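Ticket 524 - Unit stops at bathroom doorway
Site: Stokness guest house
Opened by: Mirta Valdebenito, housekeeping
Status: open

Unit reached the bathroom at 9:40 and held between the dark brown panels with code 244. The toilet is at the far end and the floor up to it is clear.
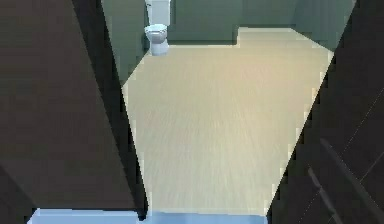 I restarted it twice from the tablet and got the same code. Since January the bathrooms are off our sheet, so nobody was scheduled to cover. I did it by hand.

Reply, Danilo Dumlao, Rakik support
Raised the doorway timeout from 80 to 700. Please send it to the dining table next - if it clears that job, the fault is in the bathroom map.

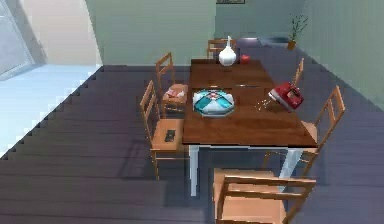
Next steps
1. Mirta to rerun the bathroom after lunch.
2. Danilo to put manual cover back on the sheet until this closes.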